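Review: Yule Portable PA, used for Sunday services and youth nights
Posted 20 Jul 2021 by Calum Crichton

Our congregation moved out of its building in March while the roof was being repaired, and we have been meeting in the hall of the primary school ever since. The hall has no sound system. Pastor Rahel Ruchti asked me to find something that could be carried in, set up before the prayer meeting and packed away again after coffee. We ended up with the Yule portable PA from Bralex, and we have used it every week since then.

The set comes as two speakers on stands, a small mixer with 6 channels, one handheld microphone and one headset. The speakers weigh less than the old ones we had in the sanctuary. Wilma Lamont, who is not a large person, carries one in each hand from her car without trouble.

Setup takes us nearly 20 minutes, and most of that is taping cables to the floor. The stands lock firmly. The mixer is laid out sensibly and the labels are large enough to read in poor light.

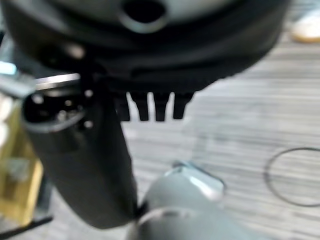
For preaching, the sound is very good. Pastor Ruchti has a quiet voice and tends to drop it further when she reaches the part she cares about most. With the headset, people in the back row could follow the whole sermon on the first Sunday. The handheld microphone is fine for readings and announcements. It does pick up handling noise, so we ask readers to leave it on the stand.

For singing it is less impressive. Our worship band is keyboard, acoustic guitar and three singers, and that fills the mixer with one channel to spare. Once everyone is playing, the low end of the keyboard gets muddy. Teun Van Wijk, our keyboard player, now brings his own small amplifier and sends only a little of his sound through the speakers. A church with a drummer or a full choir should look at something bigger.

The youth group uses the same set on its own night for games and a short talk. They play music from a phone over Bluetooth. The connection dropped a couple of times when the phone was taken into the corridor, but inside the hall it has been steady.

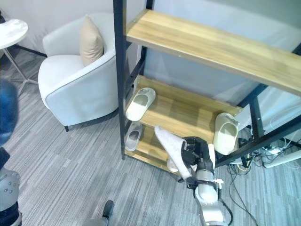 Battery life is the part I was most doubtful about. The speakers can run without being plugged in, and we tried that for the outdoor baptism service at Huvwood. They lasted through the service, the testimonies and the picnic, and one still had charge left when we packed up. Wind noise in the headset was bad. Buy a foam cover if you plan to use it outside, as there isn't one in the box.

I have a few complaints. The carry bags are thin and a zipper failed on one of them after a month. The power cables are too short for a hall where the outlets are all on one wall. The printed manual covers only the basics, and I had to call Bralex to learn how to stop the mixer from switching itself off during silent prayer. The woman who answered knew the setting right away and stayed on the line while I changed it.

We also looked at the Ciltel system, which a sister church owns and let us borrow for one service. It handles music better and costs a good deal more. It also needs two people to lift the main speaker, and that ruled it out for us.

Mayuree Jitpraphai runs our Thai-language Bible study and has used the Yule set with just one speaker and the handheld. She says it is more than enough for a classroom and she keeps the volume near the bottom.

I would buy it again for spoken services in a borrowed or shared space. When we return to our own building we plan to keep it for the youth group and for outdoor events.

Rating: 4 out of 5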